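Print this page | E-mail this page

Search Ondalell
Enter keyword Go

The drawer first, then the rest of the kitchen

She starts with cutlery. Always. New client, new kitchen, boxes everywhere, and the first thing out is the spoons.

"People want to begin with the pantry," she says. "Pantry's a whole day. A cutlery tray is 6 minutes and then you can eat lunch."

She runs Wunduvstead, a home organizing outfit that does mostly small apartments and the odd shared house. Has done 300 kitchens by her own tally, kept on the inside back cover of a notebook. We spoke over the phone in February, her on a lunch break, me typing as fast as I could, so forgive the gaps.

First question was the obvious one. What goes where?

"By what it is, then by color if the colors are there to use. If you've got a set with green handles, keep them together. Yellow handles, together. You'll put things back right without reading a label. Kids do it too, they're better at it then the grown-ups."

She doesn't like labels in drawers. Fine on a shelf, she says, useless on something you look at from above with wet hands.

And the tray itself? Clear plastic, every time, if the client lets her pick. Bamboo looks nice in the store. Clear shows the crumbs. "You want to see the crumbs. You see them, you wipe them. I've lifted out trays that hadn't moved in years and I won't tell you what was under there."
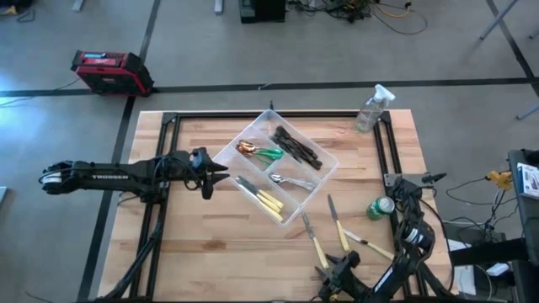
Knives she's strict on. Blades all one way, handles toward the person, no exceptions even for butter knives. Forks and spoons she cares less about, though she'll nest the spoons if there is room. The odd ones – the single silver spoon that came from somebody's grandmother, the baby fork – get a compartment to themselves.

"Don't mix the strays in. They make the whole tray look wrong and then you stop bothering."

I asked how many pieces a household of 2 really needs. Long pause. Then: fewer than they have. The worst she ever sorted was a house on Jallance Road, 1064 pieces counting the picnic sets, and the owners ate most nights with the same two forks. They kept a good half of it in the end. She let them. "It's their house."

Does she tidy at home?

"My own drawer is terrible. Put that in." So it's in.

Last thing, for anyone starting tonight. Tip everything out on the table, she says, a real table and not the counter, where it'll end up in the sink. Wash the tray while it's empty. Dry it. Put back what you used this week and leave the rest out until morning, see if you miss any of it.

She had a 2 o'clock at the Mtshali building, third floor, no elevator, and had to go.

Last updated: February

Print this page | E-mail this page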